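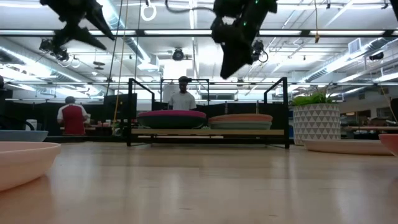
Handout 9, opening picture: two stacks on the low shelf, with bowls and a plate still out on the table.

Household Practice, Unit 3: Clearing and Stacking Dishes
Notes to go with the March session

Okay, dishes! I know some of you signed up for this course for the pantry unit and are wondering why we spend a whole session on putting plates on a shelf. Bear with me. I have taught this unit at Salbridge for long enough to have strong feelings about it, and most of the trouble people have later on (in the cupboard unit, in the serving unit, all over the place) starts with how they stack.

Keep the picture at the top next to you while you read, I'll come back to it a few times.

1. What we mean by a stack

A stack is a pile that stands up by itself and that you can take things off one at a time. Both halves matter. Plenty of piles stand up fine and then you can't get your fingers under the top plate, or you lift the plate and the bowl below it comes along for the ride.

In class I use three words and I'd like you to use them too, mostly so that we can talk to each other across the room:

Base – whatever is at the bottom, touching the shelf.
Seat – the way one piece rests in or on the next one.
Top – the piece you can reach without moving anything else.

Look at the two stacks on the shelf. The one on the left has dark green for a base and magenta-pink on top. On the right there's a salmon-orange plate over sage green. The left one is a little taller. Please get used to saying it that way, color and position, base first. "The green one" will get you nowhere when there are two greens on the same shelf, and one of them is sage and the other is dark.

2. Look at the table first

Before you touch anything, look at what is still out. I like to do this from low down, with my eyes close to table height (yes, I do bend my knees in front of the whole class, and yes, my knees complain). From standing height you see circles. From down low you see rims, and rims are what you're going to be holding.

Take the tabletop in the picture. There's a shallow pale pink bowl at the near left with a wide rounded rim. Just behind it is a light blue bowl, and the rim on that one is flat. Those two want different grips. A rounded rim gives you something to curl your fingers around, and a flat rim you pinch between thumb and finger, a bit further in than feels natural. Over on the right there's another pale pink bowl and a flat white plate.

My own order for a table like that, and you're welcome to argue:

First the plate. Flat things go under hollow things if they have to share a stack at all.
Then the two pink bowls, one after the other, while my hand still remembers the rim.
The blue bowl last, by itself, until I've checked how it seats.

People always ask why I don't start with whatever is closest. You can! On a small table with four things on it, it makes no difference to speak of. On a long table after a big meal it makes a lot of difference, and I'd like you to have the habit by then.

3. Things that stay on the table

The planter is not a dish. I say this every term and I will go on saying it. The white one with the gray triangle pattern lives on the table, and its leaves spill over the rim, so it takes up more room than its footprint. Anything near the base of it, like that flat white plate, needs to be slid out toward you before you lift. If you lift straight up next to a leafy plant you'll brush the leaves, and then you're wiping soil and bits of leaf off a clean plate.

Slide, then lift. Write it on your hand if you have to.

(If you're practicing at home and have no plant, a jug with some kitchen utensils stuck in it does the same job. It's very annoying. Good practice.)

4. Using a low shelf

Most of you will have cupboards at home, with a door and a back wall. The cart we work with has a low wooden shelf with black bars going up around it, and I've come to like it more than a cupboard for teaching. You can see the stacks from the table, so you can compare them while your hands are still free. You also have to think about the bars, and that is the hard part.

Come in level. Don't swing the dish in at an angle, you'll catch a bar with the rim. Lower it until the front edge is just above the stack, line it up with your eyes on the far edge, and set it down. Then let go. Then look. I've watched so many people let go and look away in the same second, already on to the next bowl.

Leave a gap between stacks for your fingers. Side by side is fine, touching is not, and if you're not sure, try taking the top piece off one without nudging the other.

5. How high?

Everybody wants a number. The old Clirnley household leaflet that I inherited with this course gives 287 millimeters as the most you should stack on an open shelf, and I have no idea where they got it. It's about as useful as most numbers of that kind. I go by feel: if I can't see over the stack to where I'm putting the next piece, it's too tall for me. Shorter people in the class will stop sooner, taller people later, and everyone will be fine.

What I do care about is that the heights make sense next to each other. A bit of difference is nothing to fuss over. If one stack is getting twice as tall as its neighbor, though, start putting things on the neighbor.

6. By color or by shape?

This is the argument we have every single time, so here are both sides.

Sorting by shape is the safe answer. Bowls nest in bowls, plates lie flat on plates, and the stack stays steady. If you're washing up for a crowd, do this and don't look back.

Sorting by color is prettier and it helps when the colors mean something – one color per person, say, or one set for the kids. The catch is that you can end up with a plate sitting on a bowl simply for being the same pink, and a plate on a bowl rocks.

Mixed stacks, like the salmon-orange over sage green, are perfectly all right with me. Nothing says a stack has to match. The Plastgate sets we hand out for practice come in a mix anyway, and you'll drive yourself up the wall trying to keep them pure.

7. Practice for next time

Do this at home, at your own table. It's 70 minutes of work if you do it properly, and you can split it over two evenings.

a) Lay out four pieces, at least one of them flat. Put one next to something that must not move.
b) Get down low and look at the rims. Write down your order before you start.
c) Build two stacks side by side, then take them down again, top piece first, back to where each thing started.
d) Do it all over with a different order. Write a few lines on which one you liked better and why.
e) Now do c) with your other hand. I'm sorry in advance.

Bring your notes, a pencil, and one bowl of your own to the next session. Any bowl. Last term somebody brought a bowl the size of a sink and we got half an hour of really good discussion out of it.

If you want to read ahead, the Chukwu workbook has a decent chapter on nesting bowls, and the drawings are better than mine. Skip the part on glassware for now, we do that after the cupboards.

Related handouts
Unit 2: Wiping down a table with things on it
Unit 3, extra sheet: Rims and grips
Unit 4: Cupboards with doors
Unit 5: Glassware
Unit 6: Setting a table from a shelf

Salbridge Household Practice course notes | Questions: course desk, extension 1622 | Copying for class use is fine | Back to top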